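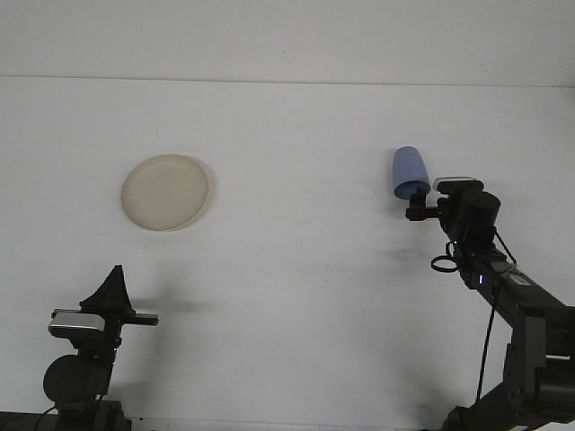 Clurnomholm users list
Re: how many start positions for cup and plate?
28/01/2021

Hello all,

On the list, someone from the Kumeden group wrote:

> We are planning to collect 166 examples of the cup-on-plate task
> by teleoperation. Is it better to keep the cup in one place until
> the operator is good at it, or to move it from the beginning?
> And do you keep the examples where the first grasp fails?

I can answer for our set, with the warning that it is small and I have trained only one policy on it so far.

In November we did the first 28 examples with the cup always standing upright in the same place. The operator became fast, but the policy learned the place and did not look for the cup at all. When I moved the cup by the width of a hand, the gripper closed on air. So I would move it from the beginning, even if the first day is slow and a little bit frustrating.
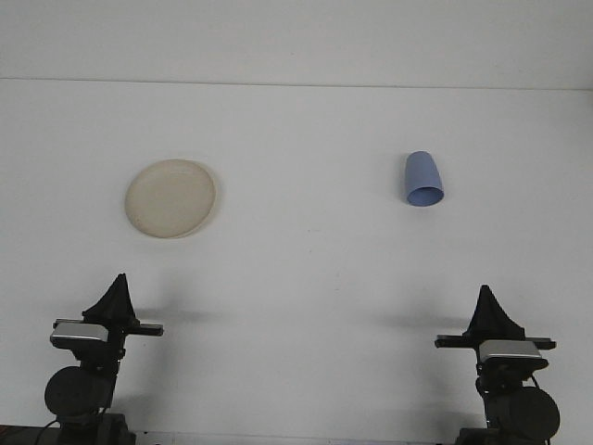 Now we also let the cup start lying on its side, with the mouth turned to a different direction each time. I write the direction in the log before the operator takes the controls. Both arms are recorded in every example, also when one of them has no work to do - otherwise the action vector has a different length and the Meredith loader refuses the file.

About failed grasps: we keep them if the operator recovers in the same episode. If the cup rolls out of reach, I stop the recording and mark it as "dropped". These files stay on the disk, but they are not used for training.

One thing I am not sure of is the end of the episode. At first we stopped when the cup touched the plate, and the policy did not learn to let go. Now the rule is that the gripper must be open and away from the cup, and then we record 20 more frames.

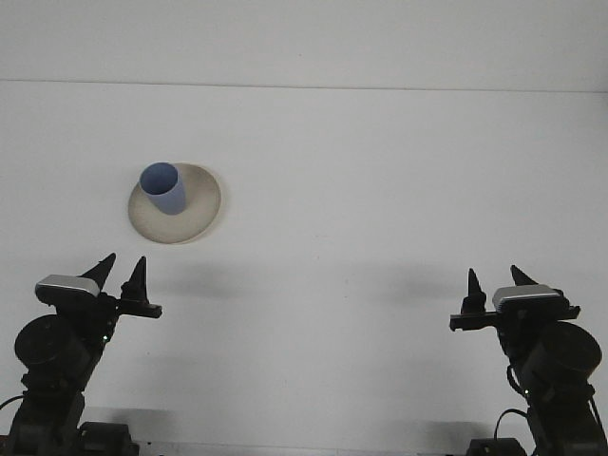 Cup on the plate, grippers open.

Please note that our rule says nothing about how the cup must sit on the plate. If your group needs it upright, you should decide this before you start, and give the operators the same text to read. We have two labels, "on plate" and "on plate, upright", and I had to go back through 10 files to add the second one by hand.

Has anybody tried the same task with the Murngate controllers? I would like to know if the delay is small enough for turning the cup.

Best regards from the cup and plate people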